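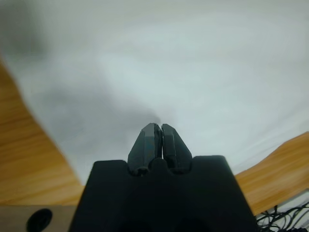 Call for participants: teleoperation study on cloth handling, second round

The Wonduvgate manipulation group is recruiting operators for the second round of Romine, a study of how people teach a robot arm to pick up and unfold fabric. Sessions take place at our lab in Fusidport. Places are limited to 45 operators. No engineering background is required, and operators from the first round may apply again under the conditions given below.

What the study is about

Most published work on cloth handling reports the final state of the fabric: flat or not flat, folded or not folded. Romine looks at the first grasp. We want to know whether the place where an operator chooses to pinch the cloth predicts how many regrasps follow, and whether a policy trained on those choices inherits the same pattern.

In the first round we collected 1000 demonstrations on a single plain white cloth. After removing trials with logging faults and trials the operator had asked us to discard, 707 remained. Demonstrations that began on a raised fold needed fewer regrasps than those that began on a flat area of the sheet. The effect held within operators as well as between them. It became weaker when operators were told in advance where the cloth should end up, and we do not yet have a good account of why.

The policy trained on the remaining demonstrations, called Kan, reproduced the preference for raised folds. It did not reproduce the way operators corrected a poor first pinch. Kan tended to keep hold and continue, where a person would let go and start over. The second round is designed to collect more of these corrections. 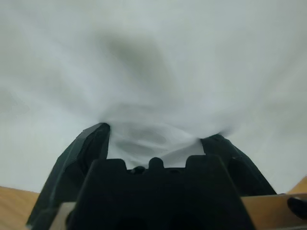

Theda Grube took part in the first round and objected to our summary of it. By her account, operators in the early sessions were not letting go by choice: the delay between hand controller and gripper made a held cloth hard to judge, and opening the fingers was simply the quickest way to find out what had been caught. She asked that releases made for this reason be logged separately from releases made to improve the grasp.

We have adopted the suggestion. In the second round, each release is followed by a short prompt with two keys, one for "checking" and one for "correcting." A third key marks an accidental release. The prompt does not stop the trial clock, and unanswered prompts are stored as missing. First-round data will not be relabeled, so any comparison between rounds will treat releases as one class.

What operators do

Each operator attends 3 sessions on separate days. The first covers consent, a vision check and practice with the hand controller. Practice trials are not analyzed. In the second and third sessions you operate the arm from a desk, using the view from the camera at the wrist. You do not see the table directly during a trial.

A trial starts with the cloth crumpled on the table and ends when you press the stop key or the time limit is reached. The task is either to spread the cloth or to bring one named corner to a marked side. The order of tasks is randomized. Breaks are scheduled between blocks and may be extended on request.
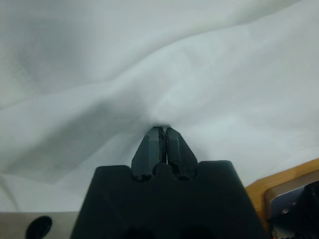
Thin fabric is harder to grip at one layer than it looks on the monitor, and first-round operators often took two layers when they intended one. This is not scored as an error. Please work at the speed you would choose for yourself – we are not measuring how fast you can go, and hurried trials are less useful to us than slow ones.

Requirements

Age 18 or over
Normal or corrected vision
Comfortable use of at least one hand for extended periods
Able to attend all sessions in March
Able to follow spoken instructions in English

Left-handed applicants are encouraged to apply, as they were underrepresented in the first round. First-round operators are eligible if they completed all their sessions. They will be assigned to a separate group and analyzed separately.

Payment and data

Operators are paid by the hour, including practice and breaks. Payment is made after each session and does not depend on performance or on completing the study. We record controller input, arm position, gripper state and wrist camera video. No audio is recorded, and the operator is not filmed. You may withdraw your trials at any point before the data set is closed; the closing date is stated on the consent form.

How to apply

Write to Imke Hellwig at the Wonduvgate group office with your name, your preferred hand and the times you are available. Weekday sessions run in the morning and afternoon, and there is a small number of places on Saturday. Questions about the method or the first-round analysis go to Torben Ruppert. Applicants will hear from us whether or not a place is available.

Principal investigator: Radwa Zerouali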